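Plosine Robotics Open Day

The Plosine Robotics Open Day is a yearly public event held in March at the Plosine workshop building in Whitlock. It is organised by the automation firm Trakico together with the technical college of Gomusov. Visitors can watch robot arms at work on sorting and packing tasks, and can talk with the people who program them. Entry is free, but places at the table demonstrations must be booked.

History

The first open day was a small event for the families of employees and for 14 students from Gomusov. It was proposed by Igor Grabowska, then head of the test workshop, who wanted the students to see machines running before they chose their final-year subjects. In its second year the event was opened to the general public and 1,596 visitors were recorded. The highest attendance so far is 2,517, reached in the year when the new hall was used for the first time.

Jarosław Głowacki took over the program from Grabowska and moved the demonstrations out of the fenced cells and onto ordinary tables. Some of the older staff did not favour this change, as the large welding robot had always been the most popular part of the day. The welding robot is still shown in the afternoon, behind glass.

Table demonstrations

The main part of the day is a series of table demonstrations, each lasting about 2 hours with a short pause in the middle. The task is sorting small objects between coloured bins and a larger basket. Two arms work at the same white table, each fitted with a black gripper. The objects are mostly simple household and workshop items, among them cylinders and small round pieces. Głowacki has written in the program booklet that round shapes are a good test, as they roll away if the jaws close at the wrong height.

Visitors stand behind a line on the floor at the front of the table. A member of the staff explains the work aloud and takes questions at any moment.

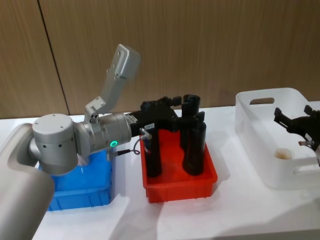 Other activities

A smaller room on the upper floor is used for talks, which are given in English and Polish. Children can build a simple hand from cardboard and string and take it home. The college shows student projects in the corridor, and its teachers answer questions on admission.

Access

The building is a short walk from Whitlock station. Doors open at 10 a.m. and the last table demonstration starts at 3 p.m. The upper floor can be reached by lift from the rear entrance. Bags larger than a school backpack must be left at the cloakroom.

See also

Trakico
Technical college of Gomusov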